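Ollville Neighbors Help Board
Home & Cleaning > Furniture

How do I get gray smudges off a matte white tabletop?

Posted by didumach_attic
222 views

Hi all! I have a big white work table in my spare room and the top is matte, no shine to it whatsoever. I love it, but it has picked up these faint grayish smudges that won't quite leave. They're not stains exactly, more like a haze that I only notice in the late afternoon when the sun gets low. From across the room the whole table just looks a bit tired.

I use it for packing parcels mostly (I sell old camera parts and radio bits, so a lot of things get wrapped and taped on there) and I slide stuff around more than I should. I bought the table secondhand in May from a shop over on Sotomayor and it didn't come with any care sheet, so I don't know what the coating is.
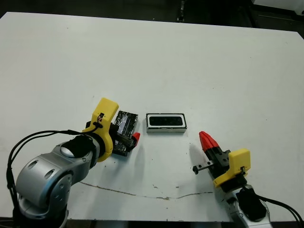

So far I've tried a damp cloth, a damp cloth with dish soap, and then one of those white foam erasers on a corner at the back. The eraser worked kind of too well? That corner is cleaner but if I crouch down it also looks a tiny bit shinier than the rest, and now I'm scared to do the whole thing. Is there something gentler? And does anybody know if I can get the dull look back on that corner, or have I polished it for good?

Also open to ideas for keeping it clean afterward. I don't want a tablecloth because the tape dispenser drags it all over the place.

trusetti_blue
Put the eraser down! Those foam things are very fine sandpaper, and on a matte finish all they do is flatten it, and then you get shiny patches. I did this to a closet door once and you can still see it.

What works for me is rubbing alcohol on a microfiber cloth, the plain kind from the drugstore. Try it somewhere hidden first, because you don't know what your top is coated with and alcohol can soften some paints. Wait until it's fully dry before you judge it. If the spot looks fine, do a small area at a time with light pressure and keep turning the cloth to a clean side. I go over mine with plain water at the end and dry it with an old T-shirt. If you skip the drying you get streaks, and you'll think the smudges came back.

A lot of the gray on a packing table is tape glue you can't really see, with dust stuck to it. Soap won't do much to glue. If you run your palm over it and it feels draggy in places, that's your answer.

On the shiny corner, sorry, I think that's permanent. Mine never went back. Turn the table so it's against the wall.

hallwaymoth
just paint it

greenkettle58
I agree with the alcohol, but I'd try baking soda paste before painting anything. Hmm, wait, no, that's a scrub too, so ignore me on the shiny part. It did get pencil off my kitchen counter.

For keeping it clean I bought a cutting mat, the biggest one they had, and I do all my taping on that. It's heavy enough that it stays put when I pull on the dispenser. It was 58 dollars at the craft store in Ollville, which hurt, but I've had it 3 years and the table under it still looks the way it did when I got it. Felt dots on the bottom of the dispenser help too. Mine had rubber feet and they left dark marks all over before I figured out where the marks were coming from.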